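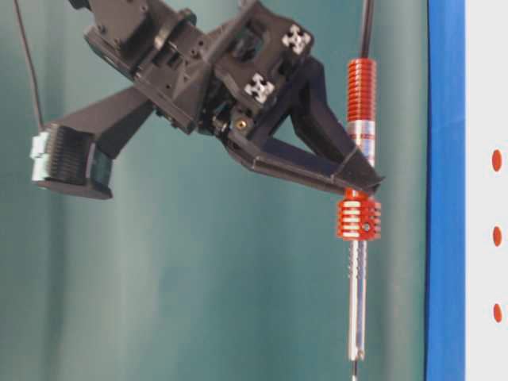 Inese Ozoliņš wrote back on the last report that she still didn't see why the tools should hang at all, a drawer costs less and nobody trips on a drawer. Fair point and I said I'd pick it up in this one so it goes first.

Hanging vs drawers. The long thin metal tools are the problem, anything with a cable out of the top. In a drawer the cable gets bent hard right where it enters the body, and that's where they fail. Hung straight down by the cable is easier on that spot but then the cable is carrying the weight, also not great. What we want is a proper hook or clamp up top taking the load and the cable left slack next to it. Not there yet. Right now it's a mix and you'll see both if you visit.

Where things stand, Tromutdale workshop, October

Overhead rail is up over the long bench. Took two tries, the first set of brackets was for a thicker ceiling beam than ours. Voß swapped them without a fuss but we lost most of a week. Rail is level now, checked it again this morning.

Power drops from the rail are done on the window side. Door side not done. Electrician is booked, I'll send the invoice separatly when it comes.

Old drawers emptied and sorted. Deividas and Maarja did nearly all of it over several evenings and I'd like that noted somewhere. Three piles – keep, fix, scrap. The fix pile is bigger than anyone hoped. A lot of it is frayed cords and missing strain reliefs, cheap to put right, just slow.

Hot tools have their own end of the bench now. Agreed rule is that anything with a heating end hangs with the tip clear of the benchtop and clear of every other cord. Ekow wrote it out on a card and taped it to the wall. Needs a better card.

Still late: labels, the shelf for spare tips, the stool repairs (I know, I know).

Money

Spent since last report: $544 on the rail, brackets and fixings, that's the big one. $189 on cable clamps, hooks and a box of strain reliefs. Nothing yet from the lighting line. There's $200 set aside for the door side power drops, I expect the bill to be more than $200 after what he told me on the phone, so there may be a small ask to move money over from lighting. Would rather hear from you now than in the final accounts if that's a problem.

Receipts are in the shared folder, one missing (hooks, second order). Arūnas is looking for it.

What people using the bench say

Mostly good. The regulars like being able to reach up and pull a tool down without digging. Two complaints keep coming back. One, cords knock together when someone leans across. Two, shorter people can't reach the higher hooks, and stretching over a hot tool is exactly what we don't want. So the hooks come down. Maarja tried a lower row on the window side with scrap wood and it's better, we'll do it properly once the door side has power.

Ekow would also like dark cords marked with something bright near the top. With several hanging side by side it's hard to tell which one you're following up to the rail. Colored tape for now. It leaves glue on everything so that's not the long term answer either.

Training nights

Ran the first of them. 20 people signed up, which filled the room, and the waiting list goes to the next one. Covered how to take a tool down, how to put it back, how to look over a cord before you plug it in. We skipped the repair part, ran out of time. Deividas thinks it should be its own evening and I agree with him.

A thing from that night – several people wound the cord around the tool when they were finished, out of habit. Going on the new card.

Problems

The scrap pile. It's still in the hallway. The recycling place takes metal but not with cords attached so somebody has to sit and cut them all off. If the Tadier group wants any of it for parts they should say so soon, I've emailed them once already.

Lighting at the hot end is poor in the late afternoon. Black cord, black plastic housings, dark wall. The new lamps in the budget would fix that, so if we do shift money I'd like to keep at least one lamp in. Inese had a view on lamps too I think, would be good to have it in writing.

Next

Door side power. Lower hook row, both sides. Clamps on every hanging tool so no cable is doing the carrying. Labels. Repair evening. Card, laminated this time.

I'd hoped to promise the whole bench finished by the next report, won't do that. Window side yes. Door side depends on the electrician.

Can Prevance let me know if the next report should use this format or the form – I filled in half the form and then couldn't tell if the in-kind hours went under staff or other. I've left them out here. Arūnas Šimkus has the hours sheet if you need it before then, and he's at the workshop most afternoons until 6.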